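Musudo tea survey, data card

Last edit Thu 13 August. Still rough, sorry, fix typos if you see them.

What it is
One table of how people make tea at home. 3,314 rows, one row per cup. 247 households, all kept a paper diary for 28 days in December and a bit either side. Diaries typed up by hand afterwards.

Files
cups.csv - the main table
homes.csv - one row per household, joins on home_id
water.csv - hardness by postcode area, only the first half of the postcode
notes.txt - free text from the diary margins, not cleaned

Columns in cups.csv
home_id, day, time_poured, tea_type, bag_or_leaf, brew_secs, milk (none / first / after), sugar_tsp, vessel, rating
Time is 24 hour. Blank means the person left it blank, not zero. brew_secs is whatever they wrote, so lots of 60, 120, 180 and hardly anything between.
Rating is 1 to 5, 5 being best. People are generous. Very few 1s.

Vessel
Codes are MUG, CUP, FLASK, GLASS, OTHER. MUG is anything with a handle and no saucer.
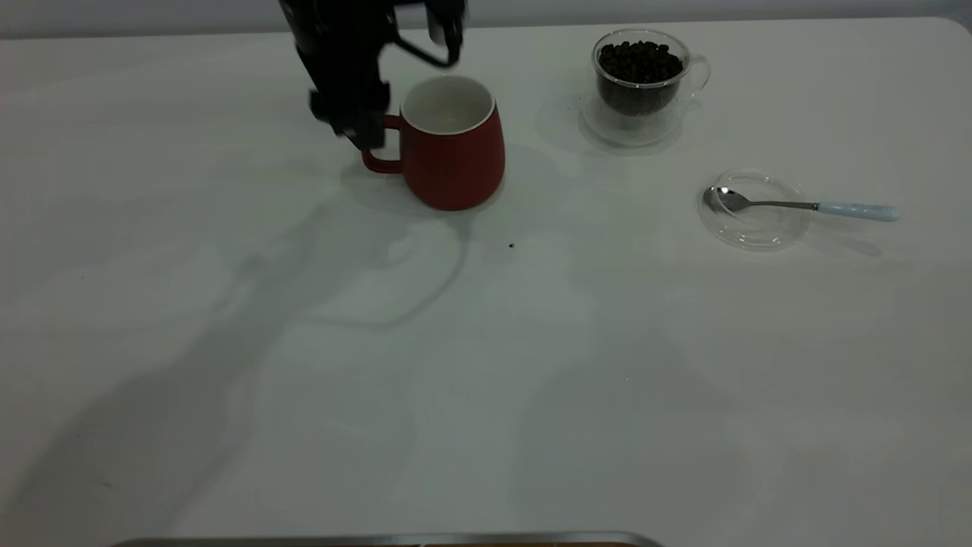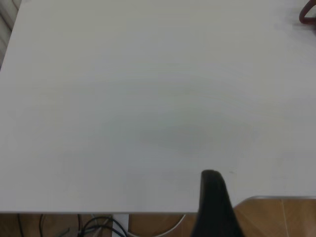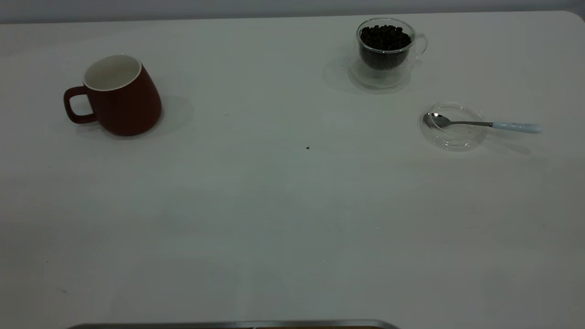

Colour was a late addition and it shows. Diary page had a box marked "colour of vessel" and didn't say inside or out, so we got both. A mug like the red one, white inside, went down as red in some homes and white in others. We split it into col_out and col_in where the margin notes made it clear, everything else is in col_unk. Don't use col_unk for anything about how strong the tea looked. Pirow batch is the worst for this, Dretell batch is mostly fine as they got the reprinted pages.

Known problems
- Dretell diaries start two days late. Not padded.
- Nartey homes used a different sugar spoon in the instructions (dessert, not tea). Converted, flag is sugar_conv.
- Refills. Some people logged a top-up as a new cup, some didnt.
- Decaf only recorded if they wrote it. Assume undercounted.
- Herbal is all lumped together. Peppermint and chamomile are in notes.txt if you want to dig them out.
- A few times are obviously am/pm mixups. Left alone.
- Christmas week is odd, more visitors, more cups, ratings up. Leave it out if you want normal days.

Not in here
No names, no addresses, no ages. Brands taken out, too many spellings and not what we were after.

Using it
Free for teaching and for your own poking about. Say where you got it. Please dont use it to say what the whole country drinks, homes were picked from people who answered a leaflet, so they like tea.

To do
- finish checking water.csv against the old sheet
- recieved four late diaries from Pirow, not typed yet
- decide what to do about OTHER (jam jars mostly)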